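Brirkik Desk Set

A data card for people who want to know where their pens went

Version 1.2, last revised 2020-02-12

What's in it

Brirkik is a collection of 1,000 short recordings of small desk items being put away, mostly into cups. Pens, markers, the odd pencil. Each recording has a start still, an end still, and a line of text saying what was supposed to happen. The line of text was written first, so it is optimistic.

The set grew out of an argument in the Pramville office about whether "tidy the desk" means anything. We had four definitions by lunch and kept the shortest: a writing tool is tidy when it stands in a cup and the cup is still standing too. Everything below follows from that, including the parts we regret.

Folders

gallholm/ has 300 recordings with one cup and one or two writing tools. Start here.
eklund/ has 650 recordings with two or more cups. Harder, and a little smug about it.
leftovers/ has 50 recordings that fit neither rule. Ten of them contain no cup at all. We kept them for anyone training a model to give up gracefully.

Each folder has a notes.txt. The one in eklund/ is long and contains opinions about erasers.

The items

Cups are disposable paper ones. We tried a proper ceramic pen holder during the pilot in September and it made everything too easy, since nothing short of an elbow will knock it over. A paper cup has moods. Put one marker in it and the marker leans; put in a second and they lean against each other like commuters.

Pens and markers came out of the supply drawer. We did not pick them for variety, so the collection leans heavily toward black, with the caps doing most of the work of telling things apart. Pens that had stopped writing were kept in. They stand in a cup as well as any other pen and it seemed cruel to bring it up.

A typical gallholm/ still has one marker in the cup and a pen yet to join it.

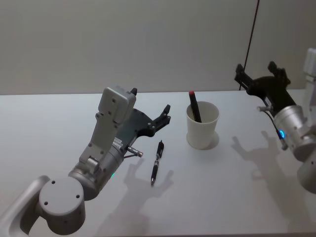
Photo: Brirkik Desk Set, gallholm/ folder

The matching text line for a layout like this is "put the pen in the cup with the marker." Earlier versions said "put the pen away," and our labelers, quite reasonably, wanted to know where away was.

Labels

Every still carries these fields:

tool: pen, marker, pencil, other
cap: color if visible, otherwise "none" or "can't tell"
state: lying, standing, leaning, floor
cup: upright, tipped, absent

"Leaning" caused the most trouble. A marker in a paper cup is nearly always leaning, so for a while every single item was labeled leaning and the field was useless. Since version 1.1, "standing" means in the cup at any angle, and "leaning" is only for items propped against the outside. If your numbers from version 1.0 look strange, that is why, and we are sorry.

"Floor" means the item can no longer be seen on the table. It may not be on the floor. We didn't always look.

Known problems

The table is white and so are the cups. Edge detectors have complained.

Shadows get mistaken for objects, mostly by software and once by a labeler at the end of a long afternoon.

Pen direction (tip toward or away from the cup) is not labeled. It should be. Pens went in whichever way up they happened to go, and two of us still disagree about which way is correct.

File names in eklund/ skip from 0299 to 0310. Nothing is missing. Somebody's script was feeling tired.

Not suitable for

Handwriting, drawing, or anything where a pen is used as a pen. Nothing gets written in the entire collection.

Changes

1.2: fixed cap colors in leftovers/, rewrote the notes on erasers
1.1: new meaning for "leaning"
1.0: first release, see apology under Labels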